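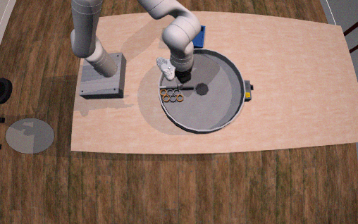
Gray tray, peach tabletop.

July 16, 2014

We played Feddale last night to 50 people, if you include the bar staff, and I do. The drive from Andcombe is 218 miles, which gave our bass player time to explain why he hates every song with a bridge. We have four of those.

The organ cut out during the second one. I kept my hands moving and looked soulful. A woman afterward told me it was her favorite part.

Sold three CDs, one to my aunt. Hustley is next, in September, if the van passes inspection. They've promised us a monitor that works.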